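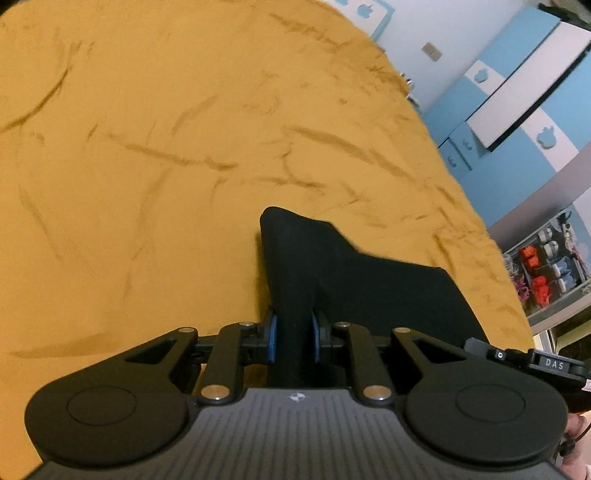

According to a laundry manager at Eltberg, the gripper was the cheapest thing on the order, and the one she spent the longest arguing over. The rest of the bill came later, under headings she had not known to ask for.

Chapter 2
What Does It Cost to Pick Up Cloth?

Soft goods are a poor place to believe a sales sheet. A box has corners. Fabric has whatever shape it was dropped in, and a pair of fingertips that closes well on a raised fold may do much less with the same piece lying flat. Ask a vendor which of the two was tested.

In this chapter we follow two purchase plans, one from Lelitz and one from Rugemalira. Both buyers started with a quoted price. Lelitz set aside 900 dollars for spare parts and 50 hours for training its staff, then used up the hours before December. Rugemalira budgeted for neither - its plan treats the quote as the whole cost - and we will look at what that left out.

Before reading on, write down what you would want to know about a trial of 200 pickups. Who laid out the cloth? Was a dropped piece counted, or picked up and tried again? A success rate without those answers should not go into a budget.

2.1 Reading the Quote

The Skomomby quote used in the exercises has a single line marked "setup." Start there.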